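Kindora Flat Sheet, Olive, Large: Review

The Kindora is a plain flat sheet sold mainly as a bed sheet, though the label also suggests using it as a table or sofa cover. Woma stocks it in four sizes. The large was bought for a spare room where the same surface serves for guests and for sorting laundry.

Fabric and finish

The cloth is a plain weave of medium weight, with a slightly dry hand when new. Hems are double-turned and the stitching is even along all sides. One corner had a loose thread, which was trimmed and has not run. Dye loss was slight in the first wash and absent after that. The care label allows 40 degrees; line drying gave less shrinkage than the tumble dryer - under one per cent against nearly 5.

Creasing

Creasing is the main weakness. The sheet comes off the line with shallow wrinkles and needs a hot iron if a smooth surface matters. For folding clothes on, it does not. 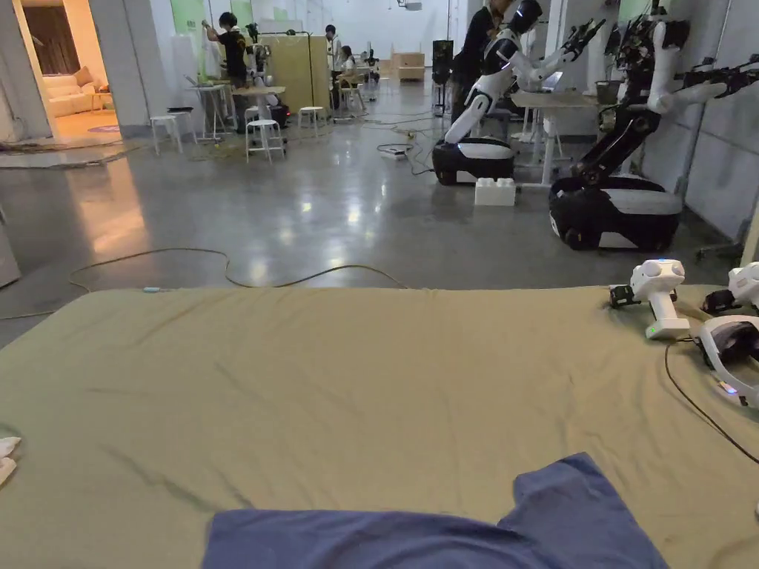

Comparison with the Eltar

The Eltar sheet is heavier and holds its shape better at the corners, but it takes longer to dry and collects lint from dark clothes. The Bhatia version is softer and pills after a few months. The Kindora sits between them on weight and shows no pilling so far.

Verdict

Good stitching, stable colour, poor crease recovery. Recommended for daily use - less so for a formal guest bed. Score: 70 out of 100.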